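# Ellix cable dressing kit, two-arm version: a review after one rebuild

Bought for a pair of small white arms that share one table. Fitted by me, with the usual swearing. I paid full price and Ellix doesn't know I exist.

The pitch on the box is that cable dressing "stops being a maintenance item." I've heard that from three suppliers now, and every one of them also sells replacement cables. So I went in expecting a bag of clips at a silly markup, and that is mostly what I got, plus two leads I like more than I wanted to.

## What's in it

- 2 sensor leads, purple jacket, one per wrist
- 20 clips in a single size
- 9 hook-and-loop straps
- a fold-out routing sheet
- a plastic gauge for checking bend radius

The single clip size is the first annoyance. It grips the purple leads fine and is useless on anything thinner, so your existing small wires stay exactly as messy as they were. Pallholm's kit costs less and gives you two sizes. Its leads are stiff as fence wire, though, and I sent it back.

## Fitting

The sheet says 23 minutes per arm. I don't know who they timed. Mine took most of Sunday morning, and the slow part was getting the old ties off without nicking anything.

The order that worked for me:

1. Park both arms low, power off, locked out.
2. Plug in at the wrist first and leave the base end hanging free.
3. Turn the wrist by hand through its full travel, both ways, and watch where the lead wants to go.
4. Leave that much slack and a thumb's width more. Then clip.
5. Repeat on the other arm. Don't copy the first arm's clip positions, even if the arms mirror each other.

The sheet has you clip first and turn the wrist afterward. Ignore it. I followed it on the left arm and had to pull every clip off again.

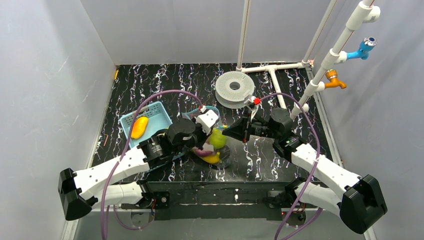
*3 min read*

I went with the free-arch layout, so each lead goes up from the connector, over the wrist, across the white link and down past the front beam. It looks untidy next to the drawing on the box, where everything hugs the arm like it's painted on. I tried the hugging version on the bench with the gauge and it failed at the wrist joint straight away. Ellix must know this. The drawing is still on the box.

The arch has its own problem, which is height. With fruit and baskets on the table it's manageable. But I keep pipe fittings and faucets on the same table, and a hanging loop will find a spout sooner or later. I run the reach to that side slowly and I check the loop on every new program. If your parts stand much taller than mine, I'd look at an internal route or skip this kit.

## Upkeep

Ellix says inspect yearly. I wouldn't wait a year on anything that flexes at a wrist. My list, once a week:

- tug test at both wrist connectors, gently
- run a thumbnail along the jacket where it crosses the link
- look for shiny spots, which mean rubbing
- check that the spare length at the base hasn't crept upward

On that last one: the spare coil does creep. I've strapped mine twice. The straps are decent but they slide on a smooth jacket, and a wrap of cloth tape underneath fixed it for pennies.

A Cladgate mount would hold the base end properly. Ngcobo sells a printed version that I haven't tried and don't plan to, as printed clamps and heat don't get along.

## Worth it?

For the leads, yes, grudgingly. They're limp in the right way and the connectors seat with a real click. The clips and the gauge are filler, and the routing sheet should be rewritten by somebody holding a wrist joint. If Ellix sold the leads alone I'd tell you to buy those and get your clips from the hardware store. They don't, and I've emailed to ask why.

Ask me again when the jackets have some wear on them. I'll add a note at the bottom if one splits.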